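OK friends, a few of you asked how the teardown cell at Urnenik is getting on, so pour yourself a coffee, because I've been saving this up since July!

We pull processors from old desktop boards, and the gripper had begun closing a hair crooked. Enikő Dudás spotted it first (she spots everything, bless her) and we spent most of Wednesday on the fingers. 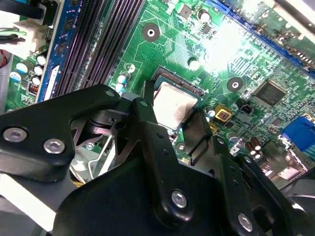

Photo: wrist camera, cell 4 / Urnenik

You can see how snug it gets in there, with the memory slots on one side and capacitors all over the place. One finger goes right up against the metal lid of the processor, so a little slop in a bracket matters a lot.

What we did: backed out the hex-socket screws on the finger brackets, wiped the faces clean, put it all back and snugged them up a bit at a time, going back and forth. Then we taught the pick point over again, slowly, on a scrap board.

The counter read 3782 picks when we started. I'd like to check those screws every 593 from now on, and Enikő wants it sooner, so we're still arguing (nicely!). More when the new finger pads come in from Wavico.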